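Cleaning out the office coffee corner this week, so I'm posting as I go. Skip this if you have no interest in drip trays.

Background: we moved into the Cladow building in November. The single-serve machine came along in a box with the mugs and got set up on the first flat surface we found. It has been on duty ever since and has had one real cleaning that I know of.

The counter on it reads 1,229 cups. The booklet says to descale and do a full clean by 1,000. So we are late, and the coffee has tasted like it for a while.

Before any water went near it I unplugged it. Then I emptied the tank, took out the used pod, and ran my finger around the pod holder. There was a ring of old grounds packed in there. A dry toothbrush got most of it out. A wet one just makes mud.

Descaling next. I used the Ireck powder because that was in the cupboard. One packet in a full tank, plug back in, run half of it through, let it sit 45 minutes, run the rest. Then two full tanks of plain water. You will smell it if you skip the second one.

Unplug again when that's finished and let the machine cool before you touch the outside.
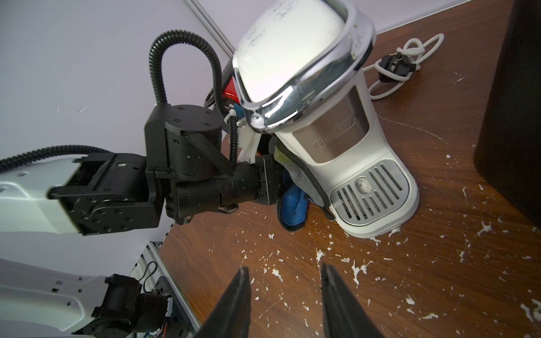 The outside of a coffee machine gets ignored for longer than the inside, and it's the part everyone puts their hands on. I use a soft cloth, damp with warm water and one drop of dish soap, and wring it hard. I start with the sides and work toward the front. A wide chrome band like the one on ours should be done last and buffed dry, or every drop leaves a spot. The grate on the drip tray needs more than a wipe. The dark specks between those angled slots are a job for the sink and a brush.

For the grate: hot water, soap, ten minutes of soaking, then brush along the slots and not across them. The tray under it gets the same treatment. Rinse both and dry them completely before they go back. Ours had a brown line that took baking soda and a second try.

Marks on glossy white plastic are a separate problem. Please don't use the scouring side of a sponge. It takes the shine off for good and the dull patch collects more dirt. I tried the Pastor cream cleaner on a hidden spot first and it was fine there. Some marks may just be permanent at this point.

Wipe the cord too. Run the cloth down the length of it while it's unplugged, then dry it. Coil it loosely behind the machine and keep it off the wet part of the table.

Cost so far: zero, since it was all in the cupboard. A service visit was quoted at 130, so I'm glad I tried this first.

New rule for our floor, taped to the cupboard door: empty the drip tray at the end of the day, wash the grate once a week, descale when the light comes on and not a month later.

Tasted a cup this morning. Less bitter. I'll do the kettle next, which is worse.

Recent posts
Mugs with no owner: what we did with the shelf
Flovotstead filter jug, three months in
Getting tea stains out of a steel sink
Fridge labels that stay on
Moving a kitchen in one afternoon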